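Workshop notebook, Mornham tile shop
May, started 7:50 a.m.

Morning all, and good morning to future me, who will be reading this in the fall and wondering why we changed the trowel. The Ocampo porcelain came off the truck yesterday and I wanted to get the bond test going before the big order gets cut.

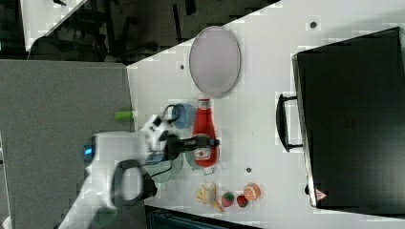
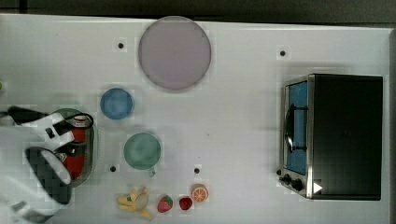

White tabletops, both shots, seen from above.

So, the test. I set 17 pieces on cement board with the regular thinset and another 17 with the Fladeck mix, same bucket water, same paddle, same me. The Fladeck is lovely to spread (like cake frosting!) but it skins over sooner than I'd like, so work in small patches and don't wander off for coffee the way I did. I pulled one tile early from each board. Regular mix had bare spots at two corners. Fladeck covered nearly to the edge, though I'd back-butter anyway on the larger sizes.

Now for the Herkivness slate, bless it. Thickness is all over the place again, and I've put 52 pieces aside for the saw. The rest can go out as is. Please don't restack them face to face, they scratch if you so much as look at them.

Wet saw blade is getting tired and chipping the glaze on the exit side. Flip the tile and finish the cut from the back until the new one comes.

Still to do: grout samples, sealer on the slate, and find the good sponge.

Comments

Back-buttering gets my vote. Did you try the bigger notch?

Not yet, it's on for tomorrow. Good sponge was in the sink, by the way.

Last updated: May, 4:15 p.m.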